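Residency Diary, Delorme House
January 2, 2024

The house reopened to staff this morning following the year-end closure. The heating had been left at its lowest setting, and the reading room was not fit for use until after eleven. I spent the interval in the kitchen with the correspondence, which had accumulated in considerable quantity. Most of it concerned the spring session. Mr. Anatole Millet confirms that he will deliver the opening lecture on the Sakis valley dialects and requests a lectern of proper height. His request has been noted and approved.

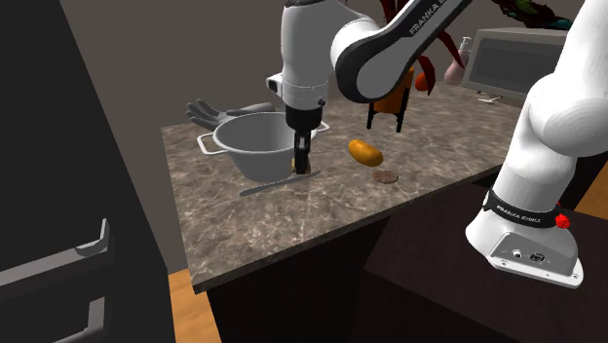 Afternoon: the Trodov papers

Work resumed on the Trodov bequest at one o'clock. The bequest comprises 43 boxes, received in October, and the agreed pace is three boxes per week. Box 9 contained household accounts, two bundles of letters tied with kitchen string, and a school atlas with the map of the northern provinces removed. The letters are in fair condition. Several are addressed to a cousin in Skoluvley and concern the sale of a mill — a matter on which the family's printed history is silent.

Mr. Hervé Royer joined me at three to review the cataloging rules. We agreed that undated letters shall be filed by correspondent, and that no envelope shall be separated from its contents. We did not agree on the treatment of recipes, of which there are a great many. Mr. Royer regards them as domestic papers. I would place them with the letters in which they were sent, and I intend to raise the matter again on his next visit.

One of these, for a plain loaf, calls for 200 grams of rye flour and gives no instruction as to the oven.

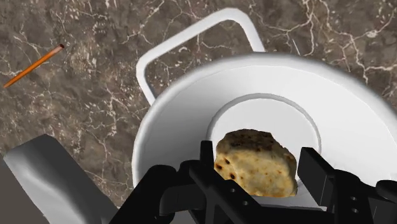

The remainder of the box was listed by half past five. Mr. Royer took the draft inventory with him and will return it with corrections. I wrote to the bindery regarding the atlas, locked the strong room, and entered the key in the register. Box 10 has been brought up from the basement and stands by the door for tomorrow.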